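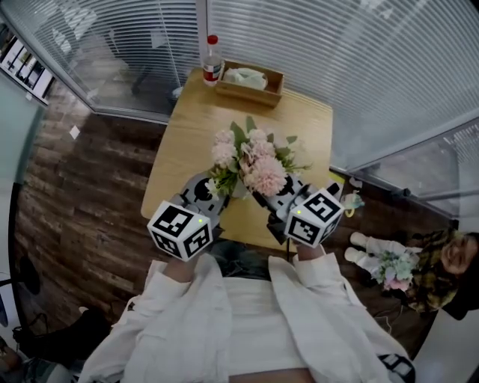
Tremedgate, 12 Jun 2021

Hi all,

Quick one before I head out, sorry for the typos. Picture is the pink bunch on the wood table. Blush and cream, big fluffy ones, a few little white buds tucked in, plenty of green. Biggest bloom ended up over on the right. I like it there but tell me if you don't.

Replying to Comfort's questions in between, hope the quoting comes through OK on everybody's end.

Comfort Dogbe wrote:
> Adjoa, a few things before we order for the Macapagal lunch. First, are
> we sticking with the pink and cream or going back to the yellow from
> April? Kekeli liked the yellow but said it looked small once the plates
> were down.

Pink and cream. The yellow was pretty but it dropped pollen all over the runners and I was the one who washed them. Also the hall walls are that mustard color. Yellow on mustard, no.

> Second, how tall can they be? Last time people were leaning around the
> flowers to talk.

Keep it low. My rule is elbow on the table, top of the flowers no higher than your chin when you're sitting. If it's over, cut the stems, don't just push them down in the vase. They pop back up in an hour. Cut on a slant, an inch at a time. I took too much off one side last month and had to redo the whole thing.

> Third, how many tables? Mutua's sheet says 32 but the one from Ridar has
> a different number.

32 is right. Ridar's sheet is the old floor plan with the buffet against the back wall. Please toss that one, I think three of us still have it. We have 207 people coming so a few tables get seven and the rest get six. Mutua has the seating, I don't, please stop asking me :)

> And last, what are we spending? I have $1669 in my notes for flowers and
> vases together and I don't know if that's before or after the deposit.

Before. The deposit is $100 and comes off that. Vases are from Desik again, the short square ones, same as April. Ekow is picking them up and they go back the next morning RINSED. They charged us for two last time that had green gunk in the bottom.

Ok other stuff.

When you build yours: greens first, turn the vase as you go, then the big heads, then the small white stuff in whatever gaps are left. Press the lower blooms in close with both hands before you tie it. Not hard, the petals bruise and go brown at the edge by the next day. Pull off any leaf that would sit under water.

If the heads feel floppy put the stems in a deep bucket overnight, somewhere cool. Back hallway is fine. NOT next to the fruit, I lost a whole bucket that way.

Work on a bare table if you can, cloths just get soaked. Bring your own snips, mine went missing in April and I have one pair left.

Still need:
two people to strip leaves the night before
somebody with a wagon or van, Ekow's car won't take all the vases in one trip
old towels, lots
rubber bands, the thick kind off broccoli are perfect

Kekeli can you check if the side sink is working agian? If not we're hauling water from the kitchen and I want to know before, not at 6 am.

Comments on the pink to me by tomorrow night please, after that I'm calling the order in.

Have to run,
Adjoa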